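The Long Wait Is Part of the Price

I have been told three times now that the Ondau 300 is worth waiting for. The dealer in Flemstead told me, the brochure told me, and a man at the next gas pump told me without being asked. I put my deposit down in May. I still don't have a motorcycle, so forgive me if I look at the price list a little more coldly than the launch reviews did.

The sticker says $3065. That is a good number for a small single with fuel injection and a decent front brake, and every review put it in the headline. What the reviews skipped is the dealer sheet. Mine had a setup charge, a freight charge and a line called "documentation" for $145, and when I asked what the documents were, I was shown the sheet itself. Add tax and the first service, and the bargain starts to look like any other small bike on the floor.

The Kartha, meanwhile, sits in the same showroom for less. It is older, heavier and nowhere near as pretty. The one I looked at was last year's model, marked down to $2292, and I could have ridden it home that afternoon. The salesman steered me away from it so quickly that I went back alone to see what was wrong with it. I couldn't find anything. 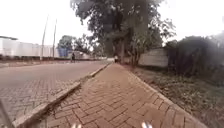 Brick paving and a raised curb alongside the road.

Then there is the matter of what these bikes are for. Ondau sells the 300 as a city bike that can "handle the weekend." I took the demo bike out on the county road and it was happy up to the speed limit and buzzy past it. In town it was fine – light, easy to park, a bit snatchy in first gear. So is almost everything else this size. I have read whole paragraphs about its character, and I suspect a lot of that character is the paint.

My friend Imogen Crabtree, who rides an elderly Undidau to work in all weathers, thinks I am being sour. She says a new bike should make you a little foolish, and that if I wanted to be sensible I'd take the bus. Maybe so. But she paid cash for hers and left with the keys, and I'd like to hear her on the subject after two months of "any week now."

What bothers me most is how readily we riders go along with it. A company announces a bike before it can build enough of them, collects deposits, and lets the waiting list do its advertising. We read the shortage as proof that the thing is good. All it proves is that there aren't many.

I'm giving Flemstead until the end of the month. If the Kartha is still on the floor, I'm going to ask for my deposit to be moved over, and I expect to be charged for the documentation.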